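Summer Bedding and Floor Mats
Gallery, Room 2 – Household Textiles at Cimbridge

The Cimbridge household collection holds more than 500 items connected with sleeping, resting and the care of bed linen. Most came from family homes and were in regular use until shortly before they were given. The gallery on this page accompanies the display in Room 2 and concentrates on bedding for the warmer months, when heavy quilts are put away and a firm, smooth surface is preferred.

Mats made up of small tiles have a long history in regions with humid summers. They are laid over a mattress or directly on the floor, and are rolled or folded for storage when the weather turns. The page was last revised on March 29, 2018.

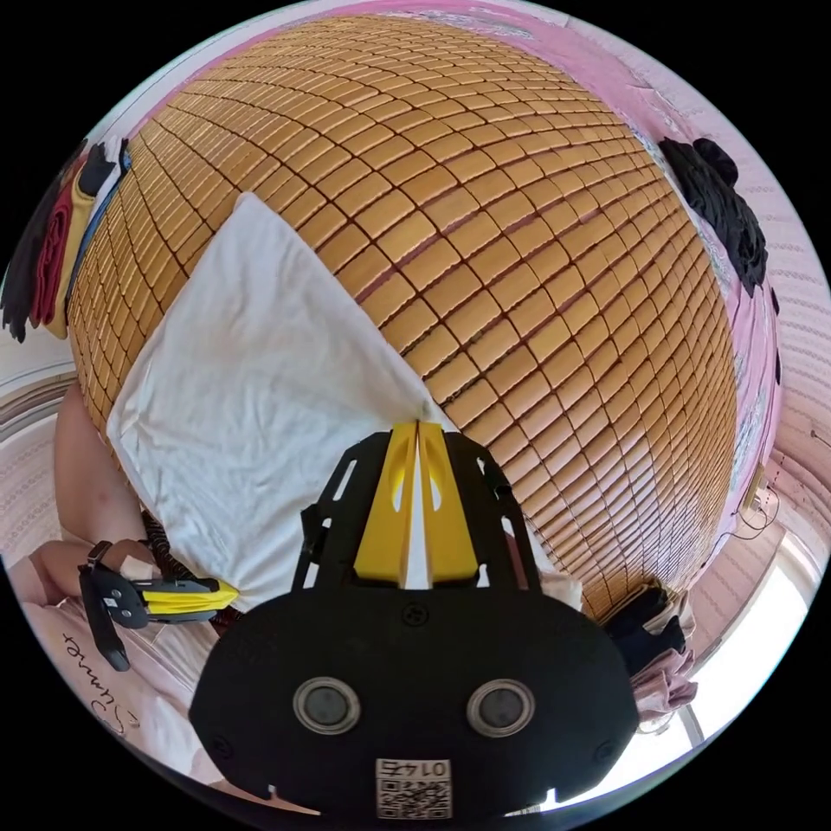

Rawan Nseir wrote to us after an earlier version of this gallery appeared, asking whether a tiled mat should be wiped before the first use of the season or only aired. In her family's home in Drara it was always done with a damp cloth, followed by an hour in the shade, and she wondered whether the practice was general.

Our textile care officer, Oana Vasiliu, advises that both methods are suitable. A mat that has been stored dry needs little more than airing – a damp cloth may be used along the rows, provided that the mat is left flat until the seams have dried fully. Strong sunlight should be avoided.

Tan-gold tiles in neat rows, with thin dark seams between them. White cloth lies over part of the mat, slightly wrinkled.

Notes for visitors

Room 2 is open throughout April. Groups of up to 15 may book a guided visit with Ville Kinnunen at the front desk. Handling samples, including a short length of tiled matting, are available on request.

Enquiries about gifts of bedding or linen should be sent in writing to the Munteanu Study Room, with the approximate age of the item and its measurements.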